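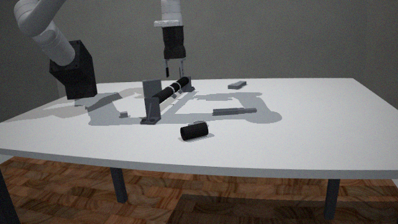 May. Third week in the hostel at Berkeck. Two of the men on my corridor come from Niltside, up in the hills, and they cook together every evening. They speak their own language at the stove and change to English when one of the town students comes in for the kettle.

Rent went up again, 398 for the term with heating on top. The Niltside bursary doesn't cover it, so half of them work nights in Welbridge and sleep through the morning lectures.

Asked at supper who was going home for the summer. Only two hands. The bus stops at Duda now and the rest is on foot or by paid lift. One said his mother thinks he talks like a Welbridge man.

Rain after ten. Must write up the kitchen notes tomorrow before I forget who sat where.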